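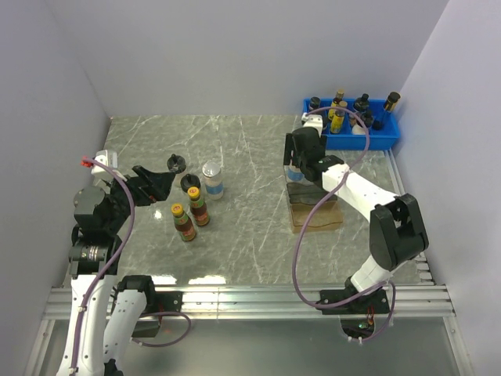
Erkska two-arm condiment station, anyone running one?

Tabletop Automation > Kits and Services > Reviews
Started Feb 18, 2024

hotplate_ned
We are looking at the two-arm station from Erkska for a small test kitchen. The job is sorting and restocking: sauce bottles, spice jars, that kind of thing, out of a divided bin, onto a small tray, and back again. The quote has the arms, grippers, rail, enclosure and 10 hours of remote setup. Lead time is June.

The sales material is all cubes and paper cups, so I would like to hear from people who have put real bottles in front of it. Mostly I want to know:
- does the gripper cope with round glass
- how much of the surface can both arms get to
- is the setup service worth keeping in the quote

Sindstead
We have had one since last year. Round glass is fine if the bottle is narrow. Small sauce bottles are the easy case. Jars with a wide screw lid are harder and we grab those low on the body. If you grab by the lid, the jar turns in the fingers.

Reach is good in the middle and poor in the back corners. With a bin in a back corner only the arm on that side is any use. Plan the handoff for the middle of the table.

acuervo
Alcides Cuervo here. I do installs for Henao, we resell this station, so weigh that as you like. Sindstead is right about the corners. Both bases sit on the front rail and you can slide them, but you have to redo the calibration after. It takes 24 minutes if you follow the sheet.

The stock fingers are flat. There is a soft pad set and I would put it on any order that involves glass.

brinejar
The pads should be in the box. We paid extra for them and then paid again when they wore through. I don't think it's a bad machine but the price they quote is not the price you end up paying.

acuervo
Fair point on the pads. They are a wear part and the quote should say that.

hotplate_ned
Thanks. What about cables? On the unit I saw, the purple ones run along the outside of the arms with a lot of slack.

Sindstead
They do. Leave the slack. I tied ours down tight in the first week and pulled a connector out at the wrist on a long reach. Now there is one tie on the upper link and the rest hangs. The loop can go below the front rail, it has never caught on anything for us.

brinejar
Ours has caught twice, both times on a tall bottle. It depends on what you stock. If you have tall bottles, put them at the back and keep the arm from crossing over them.

Hotwood
Different view on the whole thing. For restocking the same few bottles in the same bin you do not need two arms. One arm and a better bin would do it for half the money. We ran 64 cycles with the second arm parked and the time per bottle was the same.

Sindstead
Same time per bottle, sure, if nothing needs to be turned or passed over. Ours come in on their side half the time. The second arm is there for that.

Hotwood
Then stand them up before they go in. It's a person's job for a minute.

hotplate_ned
The idea is to have no person there for it, so I will probably stay with two. Reflections are my other worry. The marble-look top is shiny and the lights are right over it.

acuervo
Glare near the front edge is common on that top. Move the light or order the matte surface. Clear jars suffer more than dark bottles, at least on the units I have installed.

Here is the order I use when I check a new station with bottles:

1. Home both arms and confirm the grippers open all the way.
2. Put the divided bin in a back corner and fill it with mixed heights, short and tall together.
3. Set the small tray in front of the bin and leave part of it free for the bottle you are going to move.
4. Pick up a small sauce bottle with one arm and hold the other one off to the side with its gripper open. Watch the wrist cable during the whole move.

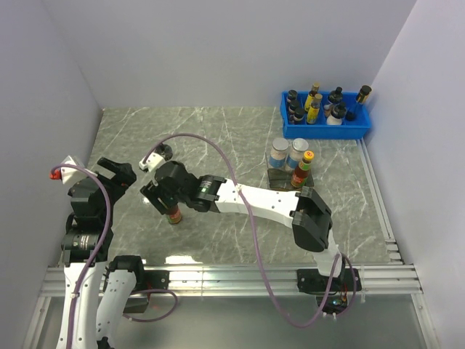
5. Repeat with a wide jar, slower, gripping below the label.
6. Run the full set 39 times and write down every miss, including the ones that recover.

brinejar
Step 6 is the one the setup service skipped for us. They did a handful of picks and signed off. Get the number of runs put in the quote.

Sindstead
Agree with that. Ours did the full set, but we asked for it in writing. I would keep the service for the calibration alone.

hotplate_ned
OK. I'm asking for the pads, the matte top and the run count in writing. Will post the revised price when it comes back.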